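Chapter 3
Handling and Folding Garments on Soft Surfaces

After studying this chapter, you should be able to:
identify the parts of a garment used as reference points in folding;
lay out a long-sleeved garment on a bed, sofa or other soft surface;
choose a fold sequence suited to the fabric and the storage space;
separate garments in a mixed pile without stretching them;
record a folding session in the form used in the exercises.

Key terms: body, neckline, shoulder point, cuff, hem, grain, rib, reference edge, packet, file fold, working surface, cover layer.

3.1 The working surface

Chapter 2 dealt with laundry tables and counters. Both are flat and firm, and both are uncommon in small homes. Most household folding is done on a bed or a sofa, and the method has to allow for the properties of that surface.

A soft surface differs from a table in three respects. It yields under pressure, so a crease pressed in with the hand is less sharp. It has a higher surface friction, so a garment stays where it is put but resists being slid. It is usually dressed with one or more cover layers, such as a sheet, a quilt or a throw, and these layers can move along with the garment when the garment is pulled.

The third property causes the most trouble in practice. When a sleeve is drawn outward across a loose sheet, part of the motion goes into the sheet. The sleeve appears straight, but the sheet beneath it has gathered, and the gather shows up later as a ridge under the fold. The correction is to lift the sleeve, set it down in its new position, and smooth it from the shoulder point toward the cuff.

Printed covers add a visual difficulty. A patterned garment on a patterned sheet has a weak outline, and the hem in particular may be hard to follow. Where a plain cover is available, it should be placed on top. Where it is not, the worker finds the hem by touch, running one finger along the stitched edge before the first fold is made.

3.2 Laying out a long-sleeved garment

The layout position is the starting point for every sequence in this chapter. The neckline points away from the worker, toward the backrest or headboard. The body is spread with its full width showing. The sleeves are left outside the body until the body is smooth. A sleeve that is still wrinkled at the cuff, or bunched at the shoulder, is straightened before any fold is made across it.

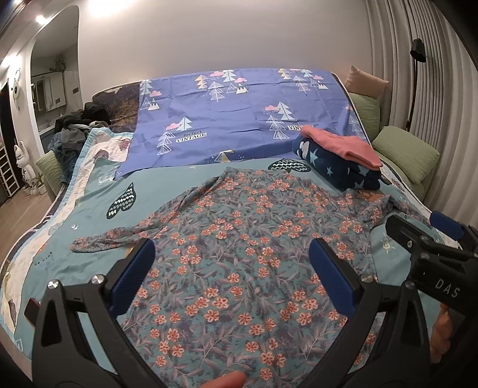
Jõgi objects to the order given here and prefers to fold the sleeves in first, on the grounds that a loose sleeve drags on the cover and pulls the body out of line again. The objection has merit for heavy knits. For light woven fabrics the drag is small, and smoothing the body first gives a straighter side edge. The sleeves-last order is used in the rest of this chapter unless an exercise states otherwise.

The reference edges of a laid-out garment are the two side seams and the hem. The neckline is curved and should not be used for alignment. On garments that widen toward the hem, the side seams are not parallel. The fold line is then set parallel to the center line of the body, and the extra width at the hem is turned in as a narrow wedge.

3.3 The basic sequence

The basic sequence produces a rectangular packet.

Step 1. Place the garment in the layout position, front side down if it has buttons or a placket.
Step 2. Smooth the body from the center line outward, using the flat of both hands.
Step 3. Fold one side of the body toward the center line. The sleeve travels with it.
Step 4. Turn the sleeve back on itself so that it lies parallel to the side fold, with the cuff toward the hem.
Step 5. Repeat steps 3 and 4 on the other side.
Step 6. Fold the hem up to a point just below the neckline.
Step 7. Fold in half again for a shelf packet, or in thirds for a file fold.

A shelf packet is stored flat. A file fold is stored on its edge in a drawer or box, and it must hold its shape without support. On a soft surface the file fold should be finished against the forearm or a piece of stiff card, as the mattress will not give enough resistance to set the last crease.

3.4 Fabric behavior

Woven fabrics take a crease along the grain and keep it. Ribbed knits stretch across the ribs and recover slowly. A ribbed garment lifted by one shoulder will lengthen under its own weight, and the packet made from it will be longer on that side. Ribbed garments are therefore lifted with both hands, placed at the shoulder points or under the body.

Lined garments behave as two fabrics. The lining tends to slip against the shell during the second and third folds. It should be smoothed separately through the neckline or the front opening before step 3.

3.5 Separating a mixed pile

Garments taken from a dryer or a basket seldom arrive singly. Sleeves pass through one another, and small items are caught inside larger ones. Pulling the top garment away in one motion carries the next garment with it and loads whatever seam happens to be caught.

The recommended procedure is to lift the upper garment a short distance, check what hangs from it, and free the lower one at the point of contact. The lower garment is held while the upper one is moved aside. Tags, patches and linings are the usual points of confusion, as they differ in color from the shell and can be mistaken for a separate item. They should be followed back to a seam before being pulled.

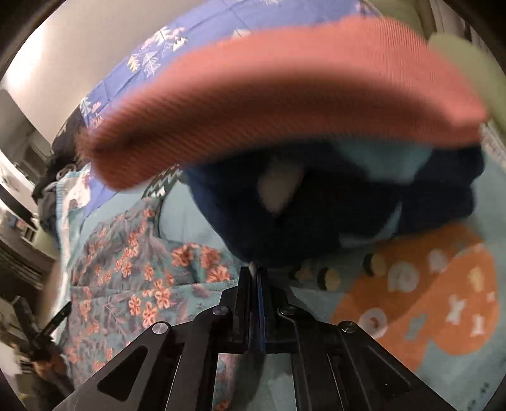

3.6 Trial record: the Nornham session

The exercises refer to a trial held in Nornham on 2023-08-13. The load contained 44 garments, all folded on a bed with the covers left in place. Two fold sequences were compared, the basic sequence of Section 3.3 and the Ernine sequence, in which the hem fold is made before the side folds.

Each packet was checked for width at both ends. A packet passed if it could be stood on edge and released without opening. Packets that failed were refolded and recorded a second time, with the cause of failure entered as surface, fabric or sequence. The blank record sheet, called the Nelia sheet in this book, is printed in the appendix. It has space for 100 entries and may be copied.

Exercises 3.1 to 3.3 require one completed Nelia sheet. Use garments of at least two fabric types, and note the cover layers on the working surface before starting.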